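The Button Tin

My aunt left me a tin of buttons. They were the kind you pin to a jacket, from fairs and elections and stores that closed before I was born. She had worked the counter at Poirier Hardware in Brinwood, and people gave them to her, or she asked for them.

There were 116. She had written the number on a strip of tape on the lid, and in September I counted them on the kitchen table to see if she was right. She was off by 2. I counted again and got the same answer.

I made a list. Color, words on the front, condition. Most of the fronts were scratched. A few said nothing I could read. It was slow work and I did it after supper, with the radio on low. 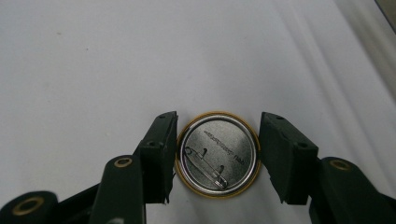 It was the backs that kept me up. The fronts were made for other people to look at, but my aunt would have known the backs by feel. She pinned one on every morning at 5, before the bus. Some of the pins were bent from being forced through heavy cloth. One had a blue thread caught in it, and I knew the coat. She wore it the winter the river froze and she walked me to school across the Gemska bridge, holding my hood so it wouldn't blow down.

I left the thread where it was.

A man who ran a stall out on the highway offered me 800 dollars for the tin. He had turned over only three or four of them. I said I would think about it, and he wrote his number on the back of a receipt and told me not to polish anything.

At home I put the receipt in the drawer with the dead batteries. Then I picked out a button with a stiff clasp and tried to pin it to my work shirt. I stuck my thumb twice. When it finally caught, it hung crooked, and I went to the hall mirror and straightened it, and then it was time to start supper.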